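4.2 Discount depth and repeat purchase

Purchase records were drawn from Juvari, a download storefront for console and handheld games, and cover 441 titles offered at a reduced price at least once during the study period. Titles with fewer than 10 sales in the month before a discount were dropped. The remaining accounts – nearly 3,000 – were grouped by whether the buyer had redeemed loyalty points before.

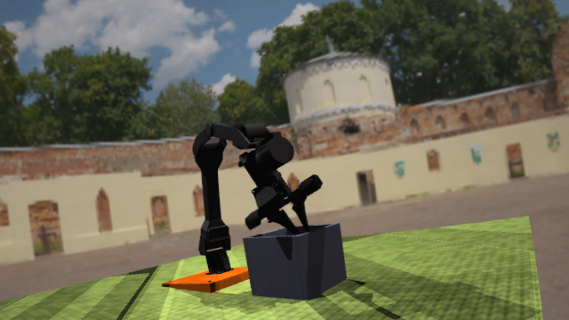
Figure 3. Simulated arm and open-topped bin on a tabletop, with a courtyard behind.

Redemption history had a larger effect than discount depth. Buyers who had used points at least once returned sooner after a sale ended, and the gap held when the December promotion was left out. Deeper price cuts brought in more first-time buyers but did not raise the rate of second purchases. The same model was fitted to 2,000 accounts from the smaller Londano store, where the depth term was again weak. Prices there are set by publishers, so the two sets of estimates are reported separately in Table 5.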